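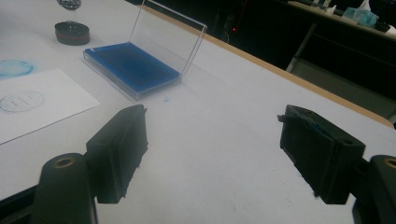

Dec 23, 2024
By the Sandoval Subtitle Project
5 min read

4. What people laughed at

I went into this part of the study pretty sure that subtitled comedies lose their laughs in the wordplay, and I was only half right. We showed the same feature at two theaters, the Trorkano and the Grurkthorpe, with two sets of English subtitles. One set stuck close to the original lines. The other (my favorite, I admit!) swapped the puns for new jokes. We ended up with 193 viewers and 12 scenes that I could score for laughter from the sound recordings.

The swapped jokes did get louder laughs in the dinner scenes, which made me happy for a while. Then I got to the long argument in the car, where the plain version beat mine at both theaters, and I think it's a timing thing. My lines were longer, so people were still reading when the actor made his face.

Figure 4. Gripper held in two hands over a white tabletop.

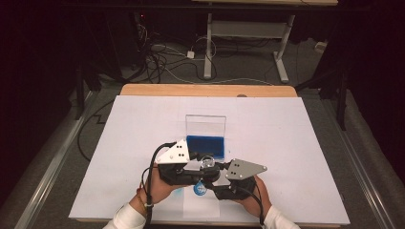

One viewer at the Grurkthorpe wrote on the comment sheet that the new jokes were funny but sounded like they came from some other movie, and that she'd take a flat pun over a stranger's voice in the lead's mouth. I went back and forth on that one for days. In all, 49 sheets said something about the subtitles, and plenty of them leaned her way, including a few from people I'd heard laughing. The February screenings at the Prolton will use shorter versions of the swapped lines, with the car scene left plain.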